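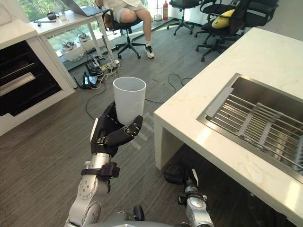 Pre-opening walk-through, Stikilach Hall polling station, district council vote, February. Done by me (Lilibeth Dumlao) with Gerrit Sithole, started 6 a.m., doors at 8. Comments typed as we went so excuse spelling. Same rules on drinks as last time: an open cup, tall white plastic one like in the photo or any other kind, stays off the ballot tables and away from the register. No lid, no entry to the voting area. Staff drink in the kitchen.

1. Entrance and ramp
Main doors open fully, both sides — OK
Ramp clear, handrail firm — OK
Mat at threshold flat — NO. Corner curls up. Taped down 6:20, check again at noon
Signs visible from road — OK, but arrow on the gate points to the old entrance. Gerrit turning it round

2. Fire and exits
Rear exit unlocked, opens outward — OK
Side exit — NOT OK at first look. Stack of chairs in front, left from the candidates' debate. Moved 6:35
Extinguishers in date — hall yes, corridor yes, kitchen tag unreadable. Asked for a spare from the Rollix depot
Emergency lights tested — OK, one slow to come on by the stage
Max occupancy notice posted — says 500. Plan from the town office says 700. Which one?? Using 500 until Begoña Goicoechea confirms in writing

3. Voting area
Booths steady, no sharp edges — OK except booth nearest the window, wobbles. Folded card under the leg, not great
Low booth for wheelchair users in place — OK
Distance booth to party agents' chairs — too close, someone could see over. Moved chairs back to the wall. Agents not happy, told them take it up with Begoña
Cables taped — lamp cable was loose accross the walkway. Done now
Pens on strings — OK, strings shortened, they were hanging down to the floor

4. Boxes and papers
Texier boxes shown empty to agents before sealing — OK, both agents signed
Seal numbers read aloud and written down — OK
Spare seals in locked case — OK
Ballot pads counted, packs of 100 — one pack came up 20 short. Recounted, same. Written in the log, Belmiro Quintela witnessed. Please do NOT top it up from another pack to make it look tidy
Lid slot clear — OK
Papers kept away from heater — moved the trolley

5. People
Briefing given — OK, 7:10, a bit rushed
First aider on site — Torunn Ekström till 2 p.m., after that blank. Need a name here
Police contact number on the desk — OK
Campaign material within the line — one poster on the fence, same party as in the autumn. Photographed, taken down, agent told
Studix radios charged — two OK, third dead. Swap

6. Kitchen and toilets
Floor dry — OK
Kettle lead — OK
Accessible toilet unlocked — locked at 6:50, key found, now open
Lights — OK

Still open at 7:40:
— occupancy number
— kitchen extinguisher
— first aid after 2
— wobbly booth
— radio

My opinion for whoever reads these. The debate people got the hall for free and left an exit blocked. I put the same thing on the last form and got no answer. If council members want folks to trust the count they could start by reading teh checklist.

Cleared to open with comments. L. Dumlao, G. Sithole. Next check noon, mat first.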